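Plemdale Reading Rooms
Interim report to the Lostari Fund
Period covered: April to October

1. Progress against the agreed work

The grant supports the reopening of the branch reading room at Plemdale and the lending service to the outlying villages. The room reopened in May, one month behind the original plan, following a delay in the electrical inspection. It is now open on four mornings and two evenings a week.

Membership stood at 971 at the end of the period. Of these members, 226 joined after the reopening, and the greater part of the new registrations came from households with children under 12. The target for the full year was 200 new members, and this has been met early.

The village lending service began in June with stops at Bandance and at the Annamalai housing scheme. Take-up at Bandance has been steady. Attendance at Annamalai was low until the stop was moved from 2 pm to 4.30 pm, after which parents began to call on the way home from school.

2. Furniture and fittings

Shelving for the adult section was delivered in full. The children's shelving arrived with two bays short and the supplier has credited the difference. Study tables were chosen in a pale wood finish to suit the north-facing room, where daylight is limited in winter.
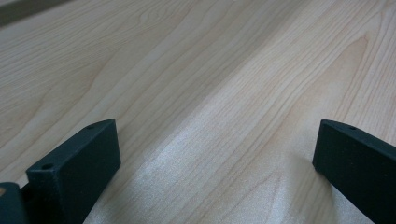
Table surface, showing the grain.

Spending on this heading is within budget. A small sum remains for reading lamps, and quotations have been requested.

3. Stock

A further 300 titles were bought during the period, chiefly large print, local history and early readers. Cataloguing of the large print books is complete. The local history items are being entered more slowly, as many have no standard number and must be recorded by hand.

4. Matters for the Fund's attention

The cost of fuel for the lending van has exceeded the estimate in the original application. We ask for permission to move the unspent inspection allowance to this heading. No increase in the total grant is sought.

The evening homework club has not yet started. Two applications for the supervisor's post were received and interviews will be held in November. The club's first session is now planned for January, and attendance figures will be included in the final report.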